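Zwischenbericht zur Übersetzungsförderung "Nevgate", Bände 1 bis 3
Berichtszeitraum bis einschließlich Juli
Verfasser: Rodrigo Olmedo, Utberg Verlag

Stand der Übersetzung

Der Fortsetzungsroman umfasst im Original 1373 Kapitel. Gefördert werden die ersten drei Bände. Band 1 ist vollständig übersetzt und lektoriert, Band 2 liegt als Rohfassung vor. Von Band 3 sind 18 Kapitel fertig, das zehnte und elfte gehen noch einmal an Teófilo Huanca zurück. Dort wechselt die Erzählperspektive mitten in der Belagerung der Nordfestung, und in der deutschen Fassung ist nicht mehr klar, wer den Befehl zum Rückzug gibt.

Die maschinell vorübersetzten Fassungen, die unter Lesern kursieren, haben wir wie vereinbart nicht als Grundlage verwendet. Sie verwechseln durchgehend die beiden Schwestern der Fürstin und geben den Rang des Torwächters auf vier verschiedene Arten wieder.

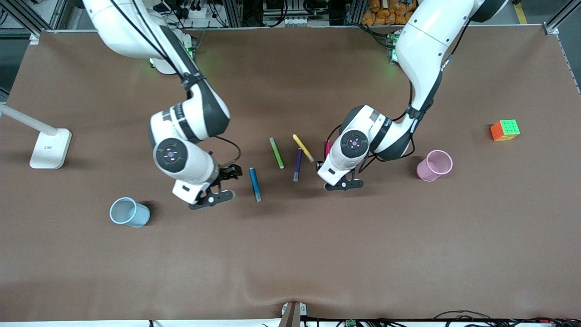

Abb. 1: Brauner Tisch mit blauem Marker

Glossar und Namen

Das Glossar enthält jetzt 916 Einträge. Erfasst sind Personen, Orte, Titel, Kampftechniken und die Stufen der Magierlaufbahn. Für die Stufen bleiben wir bei deutschen Bezeichnungen, Personennamen werden umschrieben und nicht übersetzt. Strittig waren zuletzt die Clantitel: Roxana Guzmán hatte "Stammesherr" vorgeschlagen, im Text steht nun durchgehend "Clanfürst" -- auch in den Kapiteln von Band 1, die dafür erneut durchgesehen wurden.

Das Glossar wird in Gasby geführt. Der Export in die Druckvorlage läuft, nur die Querverweise müssen von Hand nachgetragen werden.

Testlektüre

Die Rohfassung von Band 2 ging an 40 Testleser. Kritisiert wurde vor allem das Tempo der Turnierkapitel. Kürzungen sind vertraglich ausgeschlossen, wir können dort nur Wiederholungen sprachlich glätten. Mehrere Rückmeldungen betrafen außerdem den Heiler, der in Band 1 für tot erklärt wird und in Band 2 ohne Erklärung wieder auftritt. Das steht so im Original.

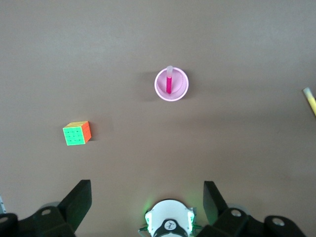
Ruth Nina schreibt in ihrer Rückmeldung, sie habe beim Heiler zuerst an einen Übersetzungsfehler geglaubt und zurückgeblättert; eine Personenliste am Anfang jedes Bandes würde ihr mehr helfen als Fußnoten. Wir nehmen die Liste auf. Walter Llanos stellt sie aus dem Glossar zusammen, ohne spätere Wendungen der Handlung zu verraten.

Abweichungen vom Plan

Der Satz von Band 1 beginnt einen Monat später als vorgesehen. Die Mittel für das Lektorat sind ausgeschöpft, beim Posten Korrektorat ist noch Geld übrig. Wir bitten um Zustimmung, diesen Rest für die zweite Durchsicht von Band 3 zu verwenden. Der nächste Bericht folgt nach Abschluss der Rohfassung.

Kontakt | © Utberg Verlag | Nach oben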